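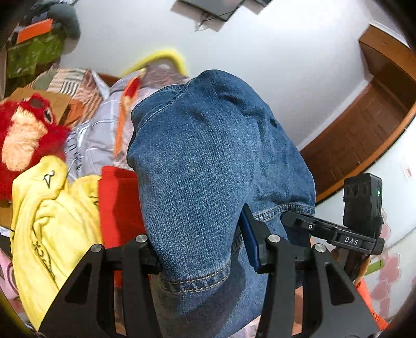
La asociación Carnon abre en Dundodia un servicio de acompañamiento para quienes tienen que acudir a un juicio

Dundodia, mayo. Quien ha tenido que declarar alguna vez ante un tribunal sabe lo largas que se hacen las esperas en el pasillo, y lo mucho que se agradece una cara amable que explique por qué puerta hay que entrar. Con esa idea, la asociación Carnon pone en marcha este mes, en los juzgados de Dundodia, un servicio gratuito de acompañamiento a testigos, víctimas y familiares en causas penales.

El servicio, que lleva el nombre de Zaidi, contará con tres salas de espera separadas, para que nadie tenga que compartir banco con la otra parte, y con 118 personas formadas durante el invierno en nuestra sede de Ginero. Acompañarán a quien lo pida desde la llegada al edificio hasta la salida, también los días en que la vista se suspende (que son, por desgracia, bastantes más de los que quisiéramos).

El equipo no ofrece asesoramiento jurídico ni comenta el contenido de las declaraciones. Sí explica cómo se desarrolla una vista, dónde se sienta cada cual y qué hacer si hace falta una pausa o un intérprete.

Durante el periodo de prueba en Ginero atendimos a unas 600 personas, y 100 de ellas nos dejaron por escrito sus sugerencias, que hemos leído con mucho cariño y que nos han servido para ordenar los turnos y mejorar los folletos.

La atención comienza a las 8:30, en la planta baja, junto al control de acceso. No hace falta cita previa, aunque quien prefiera visitar antes una sala vacía puede solicitarlo en el mostrador de Zaidi.

Contacto para medios: oficina de prensa de Carnon, Ginero.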